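Minutes of the spring meeting, Tivis learning group
15 May 2026
Notes by me, Amparo Restrepo, because I lost the coin toss again

We got going a few minutes late, as the people from Darkville had trouble with their sound and we could hear them perfectly well while they were sure we couldn't. Once that was sorted I read out the agenda, somebody asked to move the budget up, and I said fine.

Last meeting's minutes
Approved with one fix. I had written that the savings group course would be taught by the Ospina office. It will be taught in the Ospina office, by our own tutors. Sorry, everybody – I've corrected the copy on the shared drive.

Enrollment
I gave the numbers for the mobile money course. We had 2,856 learners signed up when registration closed, against a target of 3,000. I was happier about that than some people in the room! The feeling on the Darkville side was that we lost people at the payment page, where the employer has to approve the fee before the seat is held. A lot of the bank staff who sign up have managers who travel, and the approval sits in an inbox until the link dies.

We talked about this for quite a while. One idea was to hold the seat for 10 days without any approval at all. Another was to let learners start the first module free and sort out the fee afterward, which I liked a lot, but our finance people pointed out (fairly) that we would end up chasing money from folks who had already dropped out. We settled on holding the seat. I'm to write up the new rule and send it around before anything changes on the site.

Course content
The agent banking module needs a rewrite. Everyone agrees on that and has agreed on it for two meetings now. The case study in week three still has an agent filling in a paper ledger, and our learners keep telling us in the forum that their agents do it all on a phone. I said I'd take the case study myself, as I did agent visits for years before I came over to the teaching side, and I still have my old notebooks.

The tutors asked for a shorter consumer protection unit. I argued against it and I want that in the minutes. If somebody is going to design a small loan product, they can spend an extra evening reading about complaints handling. We didn't vote. The unit stays as it is for the next group, and the tutors will mark the readings that could be optional so we have something real to look at.

There was also a question about Spanish captions. They're done for the first half of the videos. The second half is with Drastetti, who do our translation work, and they've asked us for a word list because "float" came back three different ways. I have a list from the old workshops and I'll dig it out.

Mentors
We're short on mentors for the coming group. Each mentor gets 90 minutes a week with their learners, and a few of the current ones said it's too much on top of a full-time job. I asked if they'd rather have fewer learners or shorter calls, and the answer was fewer learners, pretty much across the board. So we need more people. Former students are the obvious place to look, and the Darkville team will write to the ones who finished with good grades.

I did ask that we pay mentors on time this round. It went well past the due date last time and I was the one answering the emails.
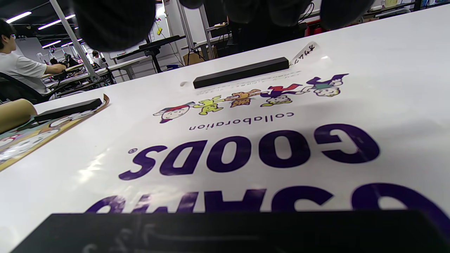
3 min read

Budget
This was supposed to be moved up and then we all forgot, so it ended up near the end anyway. The platform fee is going up when we renew. We can cover it out of what we didn't spend on travel, but only this once, and I said we should start asking other providers for prices now while we're in no hurry. Ospina offered to do a first round of calls. Accepted with thanks (and some relief on my part).

The small fund for learners who can't pay was left alone. A couple of people wanted a clearer application form, and I agree – the one we have asks for income in two places and the answers never match. I'll redraft it.

Who is doing what
Me: seat-holding rule, agent banking case study, word list for Drastetti, new application form for the fund
Darkville: letters to former students about mentoring
Ospina: prices from other platform providers
Tutors: list of readings in consumer protection that could be optional

Reading that back, I seem to have given myself most of it. If anyone wants the form, write to me and it's yours.

Any other business
The end-of-course calls for the current group are still set for late May, and the sign-up sheet is open. Please pick a slot even if you think you might have to swap. Somebody asked if we could record the calls for learners who miss them, and we said yes as long as everyone on the call is told at the start.

We closed there. The date of the next meeting isn't fixed yet, and I'll send out a poll once Darkville have their exam timetable.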